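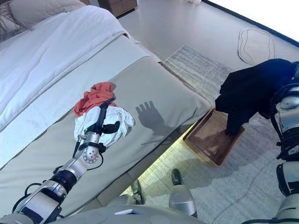 Speaker notes: Do Guests Care About Any of This?
Talk for the small hotels session, Grercombe, March 22, 2023

Opening

Don't thank the organizers for too long. Get to the money.

Ask for hands: who pays for bed runners? Who has ever had a guest mention one in a review? Wait. Let the silence go on a bit longer than is comfortable.

Say up front that I run a small hotel, I buy linen, and I have been wrong about plenty of this myself. I'm not selling anything today. There is a supplier table in the hall and they can speak for themselves.

Where the runner came from

I have heard at least 3 origin stories for the bed runner. It protects the duvet from suitcases. It protects the duvet from shoes. It lets you carry the brand color into the room without painting anything. I have never seen good evidence for any of them, and I'd be careful with anyone who tells the story with a straight face while holding an order form.

Take the suitcase theory. Walk through a room an hour after check-in. The suitcase is on the floor, or on the desk, or open across the bed in whatever spot was closest. The runner is on a chair. Sometimes it's under the chair.

If you like how it looks, fine. Say you like how it looks. Just don't put it in the budget under "protection."

What we tried at the Drurard

We have two floors laid out the same way. On one we kept runners and extra cushions. On the other we took them off and left a plain white duvet and two decent pillows. We left it like that through a full season and read every comment card.

We got 300 cards back. Not one mentioned the runner, missing or present. Plenty mentioned pillows. Plenty mentioned the noise from the ice machine, which I already knew about and had been ignoring.

Be fair here: 300 cards from one hotel is not science. People who fill in cards are odd. And a guest can be put off by a bare-looking room without knowing why, so silence on a card doesn't prove much. I still found it hard to keep signing for replacements.

(Pause. Someone will say "but the photos." Go to next part.)

The photo argument

This is the best argument for the runner and I want to give it a fair hearing. A white bed against a white wall looks like nothing on a booking site. A strip of color or a bit of sheen helps.

But then you need it for the photo shoot. You don't need 800 nights of it. Buy one good one and keep it in a closet. Yes, some guests may feel the room doesn't match the picture. Ask yourself whether you've had that complaint about the bedding or about the size of the room.

The laundry question

Ask the room: how often do you wash yours? Don't make anybody answer out loud.

Sheets get changed between guests. Runners often don't, and plenty of guests have worked this out, so they pick the thing up with two fingers and drop it in a corner. We are paying for an item that makes some people trust the bed less.

The Abbasi guesthouse switched to a runner that can go in with the regular wash. It creases badly and they iron it, so count the ironing. When I priced washing ours after every stay, plus the replacements, it came to $2,000 a year. For that I could fix the ice machine. (Tell them I did fix it. Late.)

About the "guest delight" study

Some of you got the Vurkus brochure with the chart about layered beds and happier guests. Look at the chart again. No axis labels. No word on how many people were asked or what they were asked. I wrote to them for the details and got a second copy of the brochure.

Maybe the result is real. I'd love to see the questions.

What I'd do on Monday morning – no, say "next week," half of them work weekends

Pick a few rooms and take the runners off. Leave them off for a month. Ask housekeeping how long those rooms take. Read your reviews for the word "pillow."

If bookings drop, put them back and write to tell me I was wrong. I'll read it out next year.

Questions

Likely ones: towel swans (no opinion, please don't start me), throws in winter (yes, if they're warm), mints. Leave time for the mint people.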